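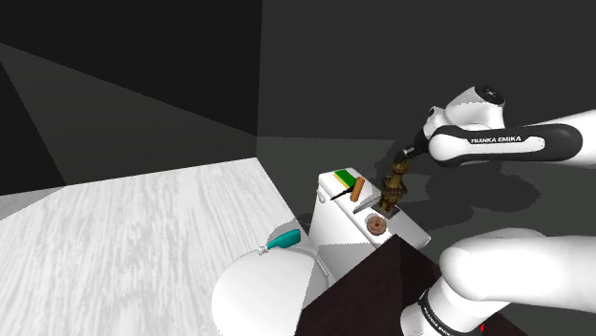 The Hedlund Guest Book Phone

Rental, up to 100 messages per event

I've been renting out wedding stuff from my shop in Ulcombe for years now (arches, card boxes, so many cake stands), and the Hedlund is the one piece I get hugged over. It's a vintage-style rotary phone with a little recorder tucked in the base. Your guests pick up the handset, hear your greeting, wait for the beep and talk. Then they hang up and go back to the dance floor!

You record the greeting yourself at home the week before. Keep it short, under 20 seconds if you can, and don't read it off a card. The couples who laugh halfway through get the best messages back, I swear. If you mess it up, press the star key and go again as many times as you like.

It comes in cream or dark green. I only have two of the green ones and they go fast for April, so please ask early if your heart is set on it. No phone line, no wifi, no app. The battery lasts the whole day on one charge, and the charger is in the box anyway. 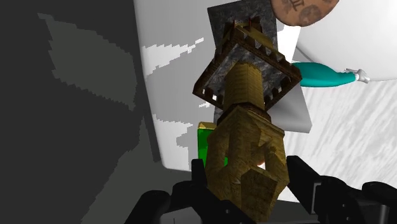
Idun Blomqvist
Owner and wedding rentals

Where you put it matters more than you'd think. I've had couples set it right next to the DJ, and then all you hear is bass with Grandma somewhere underneath. A hallway is great, or a corner near the coat rack, with a chair and a small lamp. Put the sign at eye level (a sign is included, and I can letter it with your names for a bit extra) and ask your DJ or MC to mention it twice, once before dinner and once after the cake. The after-cake messages are usually the sweet ones. The after-midnight ones, well, you'll want to listen before you play them for your parents.

Once the phone is back with me I copy everything off, trim the long silences and send you a download link, plus one long track with all the messages in order. I don't cut anything people say. If you'd like them on a keepsake drive in a linen box, add that when you book.
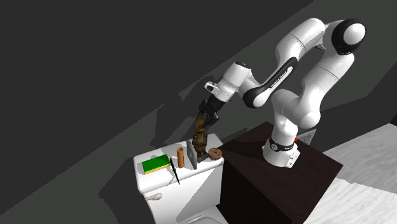 Price and booking

Weekend rental: $177, with the phone, sign, charger and download link
Keepsake drive in linen box: priced when you book
Pickup: free from the shop in Ulcombe
Shipping: both ways, return label in the box
Item number: 2395

I need the phone back in the mail two days after the wedding. If you're leaving on your honeymoon, hand the box to a friend before you go and text me their number. To hold your date, send me a note with the venue, the color you want and where I should ship it.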